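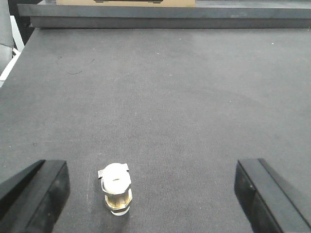 Illulham Technical Institute
Department of Electrical Trades
Small Components and Bench Practice, Unit 6: Small Cylindrical Fittings

Purpose of this unit

Students in this unit learn to receive, inspect and record small fittings before they are released for assembly. Most of the parts are short, upright pieces made up of several stacked sections, with a plastic cap at the top and thin metal tabs or strips around it. They are easily damaged by careless handling, and a bent tab is often overlooked until the part fails to seat.

The work surface

Inspection is carried out on a gray felt-covered table. Felt keeps small parts from sliding and is kinder to plastic caps than bare metal or laminate. It also holds dust and fine debris, and pale specks or dark scuff marks on the fabric are common after a term of use. Brush the felt in one direction before starting. Do not use a damp cloth. Scuffs that do not brush out may be left alone, but any cut or raised seam should be reported to the instructor.

Stand the fitting upright on its base with clear felt on all sides. A part laid on its side may roll, and the weight of the body can rest on a tab. Keep the tray of unchecked parts on the left and the tray of checked parts on the right throughout the session.

Order of inspection

Begin with the cap. A domed cap should be free of cracks and should sit level on the section beneath it. Where the cap has a hole in its upper face, check that the hole is clear. Do not push a probe or wire into it.

Next, look at the tabs. Turn the fitting slowly by its base and note the direction of each flap. Some patterns are supplied with one flap standing out to the side and another turned up, and these must not be flattened. Compare the part with the drawing on the supplier's sheet before calling a tab bent. The Pomley and Goravlow sheets show the same tab from opposite sides - a frequent source of error in the first week.

Finish with the joints between the sections. Hold the base still and apply light finger pressure to the cap. Any movement is recorded as "loose." Students are not to tighten, glue or reshape a part at this stage.

Recording

Each lot has its own card. The practice lot for this unit is numbered 440 and the reference lot is numbered 2,393. Write the lot number first, then the position of the part in the tray, then the finding. The accepted findings are clear, cracked, loose, tab bent and refer. "Refer" is used when the student cannot decide, and it carries no penalty.

Assessment

The practical check takes place in March in the Rezaei Workshop and begins at 9 a.m. Each student will inspect one tray and submit a completed card. Marks are given for handling as well as for correct findings. Cards without a lot number will be returned unmarked.

Reading before the next session: Unit 6 supplement, sections on cap materials and storage trays.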